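4.3 Nesting the bowls for storage

The Kadow mixing set (item 3058) is made to nest. Stored the right way, the bowls take up one place on the shelf and come apart again without prying.

Before you start

1. Wash the bowls in warm water with a little dish soap and rinse them well.

2. Dry each bowl inside and out, including the underside of the rim. Leave them upside down on a rack for a while if you are not sure.

3. Lay a flat sheet of cardboard on the table. Any clean piece will do, as long as it is bigger than the bowls set side by side.

CAUTION: Do not stack bowls that are still damp. Water between the walls can hold them together like a suction cup.

Stacking

4. Set all the bowls on the cardboard, open side up.

5. Choose the bowl that will go on the bottom. Keep it near the middle of the table, away from the edge.

6. Hold the next bowl by opposite sides of the rim and lower it straight in. Let go when it rests on its own. Do not push it down.

7. Check that the rim sits level all the way around. If one side is higher, lift the bowl out and lower it again. 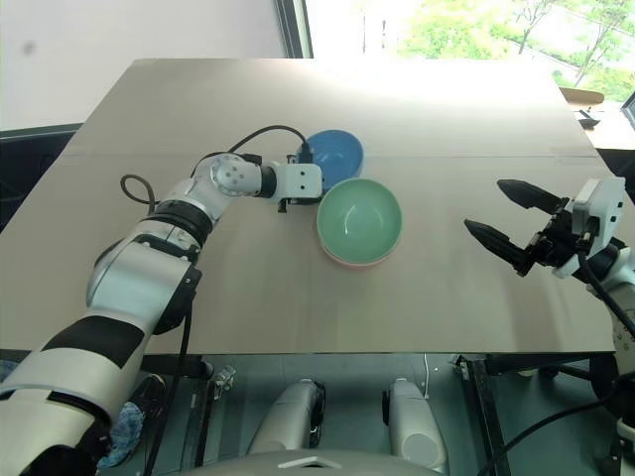

Fig. 4-3. Green bowl nested in the pink bowl, with the blue bowl still separate.

8. Add the remaining bowl in the same way, following the size order on your packing card.

NOTE: Color does not affect how the bowls fit. If you bought a replacement bowl in another color, go by size.

Separating stuck bowls

9. Put the stack on the table and hold the outer bowl still. Turn the inner bowl gently back and forth — do not pull it up by one side.

10. If it does not move, stand the outer bowl in warm tap water for 2 minutes and try again.

CAUTION: Never slide a knife or screwdriver between the rims. Scratches made this way are not covered by the Kadow warranty.

Put the nested set on a flat shelf. Do not store plates or pans on top of it.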